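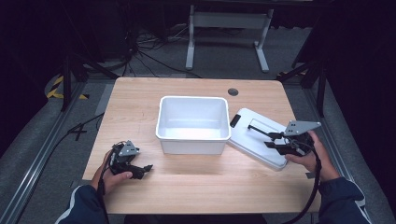 Do the white bins go back on the shelf with their lids on or off? Lids on and latched, every one of them, starting this week.

11 Aug 2019

Sunday, so I had the workshop to myself and finally got going on the storage job I've been promising Nabila Sutanto since before the move. We own far too many kinds of bin (the old Fairweather crates, the Udeck drawers that never quite close, and these plain white ones), and the plan is to get all the small stuff into the white ones and give the rest away.

I like the white bins a lot! The rounded corners mean I can get a cloth right into them, and the thick rolled rim is kind on the hands when there's something heavy inside. The lid has a raised strip along the top, good for grabbing, and a little black latch near the end. What I don't like is where lids go when they're off. There's never room to lay one flat beside its bin, so it ends up propped on the side, sloping down toward the corner of the table, and then somebody's sleeve catches it. I picked one up off the carpet twice today and then gave up and worked at the other end.

Order that worked for me, in case anyone else wants to take a turn: wipe the empty bin, put the heavy things in first, small bags on top, label on the short side. Lid goes on last. Press down all along the edge before you touch the latch. If you go for the latch first the far side pops back up – I did this over and over before I caught on.

Progress. The fastener count for the Milley cabinet is done: 1,384 screws in the mixed tub and 469 washers. Yes, I counted them, no, I'm not doing it again, please write down what you take. The washers fit in one bin with plenty of space left over, so I put the wing nuts in with them. The screws I'd like to split by length but that's a rainy day thing.

We have 20 of the white bins altogether, and 2 are still out on loan to the Hikance people upstairs. Nabila, can you ask for them back? They said October, which seems like a long time to hang on to a couple of bins.

Labels: the paper ones peel. I tried the cloth tape from the bench drawer and it holds much better, though it looks a bit scruffy. Black marker only, please, the blue fades to nothing by the window. I'm writing the contents on the bin and leaving the lids blank so they can be swapped around, they're all the same size anyway.

Also the tabletop could use a coat of oil. It's nice pale wood and it marks easily, so slide things less and lift them more. And could we find a cap for the round cable hole at the back? I lost a washer down it (so make that 468, I suppose).

Still to do: sandpaper, glue sticks, the drawer of mystery springs. I'll start with the springs.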